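Demonstrationen für zweiarmige Aufgaben aufzeichnen und filtern

Montag, 24. Februar 2020

Die Anleitung beschreibt, wie wir mit Imoler Demonstrationen für das Imitationslernen aufnehmen und vor dem Training bereinigen. Vorausgesetzt wird eine fertig kalibrierte Zelle mit 2 Armen und fester Kamera.

1. Aufnahme vorbereiten
Beide Arme in Grundstellung fahren und die Zeitstempel von Kamera und Gelenkdaten abgleichen. Bei einem Versatz über 20 ms den Aufnahmedienst neu starten.

2. Episoden aufnehmen
Jede Episode beginnt und endet in Grundstellung. Abgebrochene Versuche nicht löschen, sondern mit »abort« markieren – der Filter braucht sie als Gegenbeispiele.

3. Stillstand entfernen
Abschnitte, in denen sich kein Gelenk bewegt, kürzt Tovar auf höchstens 2 Sekunden. Ohne diesen Schritt blieb die gelernte Strategie bei uns oft kurz vor dem Greifen stehen.

4. Filtern und prüfen
Wurnon bewertet die Gelenkverläufe und sortiert Ausreißer aus. Aus unserem Datensatz Skavemia blieben danach 2278 Episoden übrig. Grenzfälle im Kamerabild ansehen und auf die Lage der Greifer zu Schale und Halter achten.

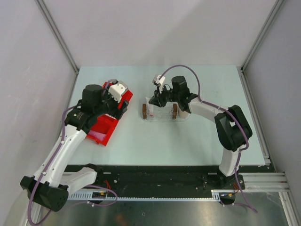

Abb. 1: Linker Greifer über der roten Schale, rechter Greifer am transparenten Halter.

5. Export
Den Datensatz erst nach der Sichtprüfung exportieren. Die Filterschwelle gehört in die Metadaten, sonst lassen sich zwei Trainingsläufe später nicht vergleichen.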